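Snack drawer at work: who restocks, and what goes in it
Clivaleck Community Boards > Office Life > Food and Break Rooms
20 replies

tanner_v
Posted 9:14 am
We have a shared snack spot at our office on the second floor of the Gurnham building. Seventeen people use it. Up to now it has been a plastic bin on top of the microwave and it is a mess. The heavy stuff sinks, the chips get crushed, and people dig through it with their hands looking for the one thing they want. I have taken it over as of June and I have $148 a quarter to spend. I would like to hear how other people set theirs up. Bin, drawer, basket, jar, whatever works.
Veronika

kulsoom_t
Posted 9:31 am
Get rid of the bin. Anything deep is bad for this. We went to shallow trays and the digging stopped in a week. If you can see everything at once you don't need to touch everything.

gurnham_desk4
Posted 9:40 am
Same building, third floor. We use a drawer. It's fine. Ants in August, though.

Dymphna K
Posted 10:02 am
Drawers are where snacks go to be forgotten. I cleaned ours out last year and found crackers older than two of our employees' contracts. I agree with Kulsoom on the trays. Box lids are good too and they cost you nothing. Shoe box lids, gift box lids, the lids from copy paper cartons.

tanner_v
Posted 10:10 am
Do lids hold up? I picture them going soft in the corners.

kulsoom_t
Posted 10:26 am
They last a few months. When one wears out you take another one. We keep ours next to the kettle, which is the only real risk, from steam and spills. I use a mix of things in mine, individually wrapped only. At the moment there's a chocolate-colored cake roll, strawberry sandwich cookies and some other stuff from the Chinese grocery on the way in. The lid is low enough to see what's in it from your chair.

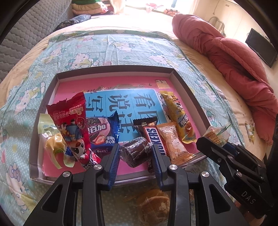 Re: How to lay it out

Fouzia L
Posted 10:48 am
I like that pink. Ours are all brown.

On the layout, I'd say soft things on top or in their own lid. Those little cake rolls flatten if anything lands on them, and then they sit there because people pass over a squashed one. Cookies in packets can take more weight. Long bags can lean across the rest.

kulsoom_t
Posted 10:55 am
Mine is not laid out, I should say. I tip things in and they go where they go. It's one layer or a bit more and people sort it out.

Fouzia L
Posted 11:07 am
Fair enough for a small office. With seventeen people I would sort it. Sweet in one lid, salty in another. Otherwise you get the salty people going through the sweets and the other way around, and you're back to digging.

arsalan_sial
Posted 11:20 am
I'm going to disagree with the whole idea of open trays. We had them at Kavodgate for two years and the food went in a day and a half. People took handfuls on the way to meetings. We moved to a cabinet with a door and the same money lasted three times as long. We spent $688 the year before the door and $351 the year after, with the same head count.

Dymphna K
Posted 11:34 am
Three times as long would be about $229, Arsalan.

arsalan_sial
Posted 11:41 am
All right, twice as long. The point stands.

gurnham_desk4
Posted 11:45 am
If they're eating it, isn't that what it's for?

arsalan_sial
Posted 11:52 am
Not when it's gone by the second morning and the late shift gets none. I was on the late shift.

tanner_v
Posted 12:15 pm
We have a late group too, four people who come in at 2 pm. What did you do for them before the cabinet?

arsalan_sial
Posted 12:29 pm
Nothing, that was the trouble. If I did it over I would keep back a third and put it out at 3.

Re: What to buy

kulsoom_t
Posted 12:40 pm
Small orders, more often. I used to order one big box from Sandhu and half of it was the kind of granola bar no one wanted. Now I buy a few of everything and see what's left at the end of the week — whatever is left, I don't buy again.

Fouzia L
Posted 12:58 pm
Check for allergies before you buy anything. We have one person who can't have sesame and one who can't have milk. If you buy imported snacks, make sure somebody can read the ingredients, or look for the sticker with the translation. I put anything I'm not sure of in a separate lid with a note on it.

kulsoom_t
Posted 1:06 pm
Good point. Everyone here can read the packets, so I hadn't thought of it.

Dymphna K
Posted 1:22 pm
Also put a trash can right next to it. Wrappers left in the tray make it look full when it isn't.

tanner_v
Posted 1:47 pm
Thanks, everyone. I'm going to try three lids, two out in the morning and one at 3 for the late group. Sweet and salty kept apart. The bin goes down to storage. I'll order a small batch and skip the granola bars.

arsalan_sial
Posted 1:55 pm
Write down what you spend in the first month. You'll want the number when you ask for the door.

tanner_v
Posted 2:03 pm
I will. Does anyone know if the copy paper lids fit side by side on a 24-inch shelf?

Dymphna K
Posted 2:11 pm
Two will, if you turn them the narrow way. The third goes on top of the fridge.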